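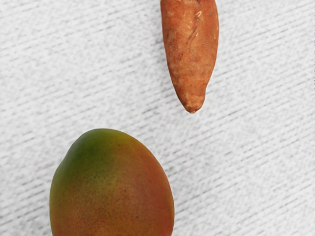

**Week 5 notes: costing a produce-handling cell**

Read before Tuesday's tutorial. The worked case is the Margaritis packing line, which handles mixed root vegetables and tropical fruit. The task is to prepare a capital request for one pick-and-place cell, including the simulation work that precedes purchase.

### 5.1 Scope before price

A quote is only comparable if the item set is fixed. State for each product:

- mass range and largest diameter
- surface condition (a sweet potato is rough and matte; a mango is smooth and slightly glossy)
- permitted contact force and bruising limit
- presentation: single items, spaced, or in bulk

Mixed sets raise the cost of the end effector more than the cost of the arm. A suction cup that seals on mango skin may leak on pitted or scuffed sweet potato. Budget for two tool types, or for one compliant tool with a higher replacement rate.

### 5.2 Simulation as a budget line

Rendered trials are cheaper than bench trials but they are not free. Cost them separately under:

1. Software licences, annual
2. Workstation and graphics hardware
3. Labour for item models and surface textures
4. Validation against physical samples

Item 3 is usually underestimated. In the Margaritis case, modelling labour took 30 per cent of the simulation budget. Colour variation across a single fruit, from green through yellow to red, has to be carried in the model if the vision system will grade by colour.

### 5.3 Comparing the two bids

Orirer quotes arm, controller and safety fencing as a package. Pusa quotes the arm alone, with a lead time of 13 weeks against Orirer's roughly double. Adjust both to the same scope before ranking. Add to the Pusa figure:

- controller and cabling
- guarding and risk assessment
- freight, duty and insurance
- integration labour

Use a service life of 5 years with straight-line depreciation and no residual value. Grippers and cups are consumables and belong in the operating budget.

### 5.4 Contingency and staging

Release funds in stages. Simulation and sample testing come first, and the arm is ordered only once the grasp targets are met on physical stock. Hold contingency against integration, where overruns are most common. The Jenine template on the course page has a column for each stage; leave unused rows at zero and do not delete them, as the totals refer to fixed cells.

### Tutorial preparation

Bring a one-page budget for the Pusa option, adjusted to full scope. List every assumption with its source. Marks are deducted for lump sums without a breakdown.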